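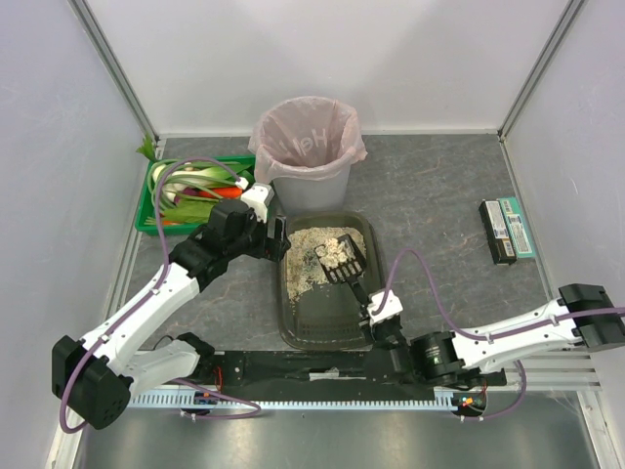 Attachment 1 of 1: tray, scoop and bin, current positions. Green tray of vegetables at the back left.

Ticket 3517
Subject: Litter setup, complaints regarding
Opened: 26 January 2018
Opened by: Pierina Bortolotti
Status: Closed, then reopened, then closed again
Category: Supplies / Other (there is no category for this)

Problem as reported
The Serkico scoop leaves the small stuff behind. Clumps come up fine, then one corner of each clump gives up on the way to the bin and the crumbs end up on the floor. Sweeping takes longer than scooping. Also the bag keeps sliding down inside the bin, and I have now fished it out by hand twice, which I would like recorded somewhere official.

Reply from Supplies
Recorded. Which litter are you using, how deep is it, and how far is the bin from the tray? Please attach a picture.

Pierina
Picture attached. Litter is the Bedine pale granules with the dark flecks. I asked what the dark flecks do and was told they are "active," so they are doing better than I am. Depth varies. It has all migrated to the back of the tray and mostly to the left, and you can see the grid pattern on the bare half, which I had forgotten the tray had.

Reply from Supplies
Thanks. A few things to try, in this order:

Level the litter before you scoop. With everything heaped at one end, the scoop goes in too deep and comes up with more than it can sift.

Push the scoop in flat along the bottom of the tray, lift, and give it a short shake side to side over the litter. Wait for the loose granules to fall through the slots before you go anywhere.

Leave the bin where it is, directly behind the tray. Carry the scoop low over the rim.

For the bag, fold more of it over the outside of the bin. A hand's width is usually enough. If it still slides, tie a small knot in the slack at one corner.

Pierina
Leveled it. Better. The shake works if I am patient, so it works before lunch. Bag now folded down farther and has stayed put through 2 rounds.

The bag says "Help," by the way, backward. I have been reading it every time I stand over the tray and had assumed it was personal.

Reply from Supplies
Those are from the Bustos order. We have plenty left. Can we close this?

Pierina
Close it.

[Closed]
[Reopened by Pierina Bortolotti]

Pierina
One more. Can the vegetables live somewhere else? I have nothing against leeks, or spring onions, whichever those are. I have nothing against the carrot. But they are in a tray on the same floor as the litter, and trays are apparently what we put everything in now - one green, one brown, and I would like that to remain the only thing anyone needs to remember at soup time.

Reply from Supplies
That would be Kitchen, under ticket 973. They are waiting on a shelf from Pistico, due in February. Until then please keep the green tray in its corner and do the litter with the lid on the vegetables.

Pierina
There is no lid.

Reply from Supplies
Added to 973.

Resolution: Level litter before scooping, shake over the tray, fold bag farther over rim. No replacement scoop issued. Lid requested.

[Closed]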